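Labeling and Loading a Small Desktop Organizer

Guvel Household Notes – Storage, sheet 38
Last revised 6/20/01 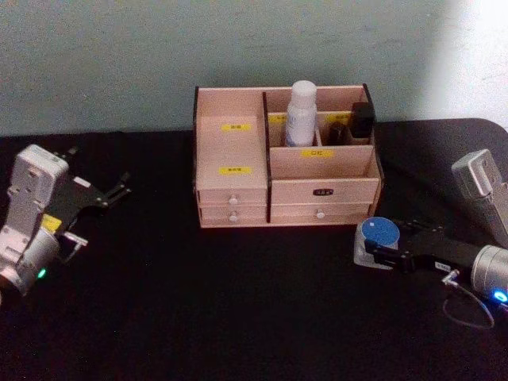

Wooden desktop organizer with open compartments on the right, drawers on both sides, and yellow labels. The front label on the right reads 口红 (lipstick).

This sheet covers setting up a divided desktop organizer for cosmetics and other small items. The procedure applies to any unit that combines open compartments with shallow drawers. Units sold under the Dindard and Brokach names differ in drawer count, but the steps are the same.

What you need

The organizer
A dark cloth large enough to cover the work surface
A ruler marked in millimeters
Label tape, 2 colors at most
A soft dry brush
Rubbing alcohol and a lint-free rag

Step 1. Prepare the surface

Spread the cloth flat and pull out the wrinkles. A fold under one corner will rack the case and make the drawers bind. Dark cloth also makes dropped caps and pale powder easy to find. Set the organizer down with all drawer fronts facing you and leave one full drawer depth of clear space ahead of it.

Step 2. Empty and brush out

Remove everything from the open compartments first, then the drawers. Take each drawer all the way out if it has no stop. Brush from the back corners toward the front. Do not use water on bare wood. Sticky residue comes off with a rag dampened with alcohol; test it on the underside first, as some finishes cloud.

Mark the back of each drawer in pencil before you set it aside. Drawers that look identical are often fitted to their own openings.

Step 3. Measure the openings

Write down the inside width and depth of each compartment and the inside height of each drawer. Then measure the widest point of each container, cap included. Allow 2 mm of clearance on each side. Anything tighter will scrape the partition when it is lifted out.

An upright bottle may stand higher than the rim as long as its base sits flat on the compartment floor. Bottles over 127 mm tall should not go in a light organizer unless the drawers underneath are loaded.

Step 4. Assign positions

Work in this order:

Tall bottles – an open compartment with room for the full base.
Small bottles – the narrow slots, where the partitions hold them upright.
Flat or square items – on edge in a rear compartment, or flat in a drawer if the label side must stay clean.
Loose small parts (sharpeners, clips, cotton swabs) – shallow drawers only.

Keep daily items in the open section. If two items compete for a slot, give it to the one that tips over more easily.

Step 5. Label

Put one label on each location. Labels on the front panel name the group of items; labels on the partition edges name the single slot behind them. Edge labels have to be very small, so use a code or one or two characters. Choose one language for the whole unit. A short word such as 口红 fits a narrow front panel at a readable size, where the English word may need a longer strip.

Wipe the spot with alcohol, let it dry, and press the tape from the center outward. Keep tape clear of the gaps between drawer fronts. Where a drawer already has a label plate, use the plate and skip the tape.

Step 6. Check the drawers

Load the drawers and open each one by its knob. The drawer should travel straight with a light pull. If it tips down at the front, move the heavier items back. If it sticks, rub a plain candle along the bottom edges and try again. A loose knob is tightened from inside the drawer front; hold the knob still and turn the screw.

Knobs on older units may need a washer. Gavrilă supplies them loose, and any thin washer that fits the screw will do.

Maintenance

Brush out the compartments once a month. Replace labels when the corners lift – new tape over old will not hold. The drawer lining section of this sheet will be reissued in July.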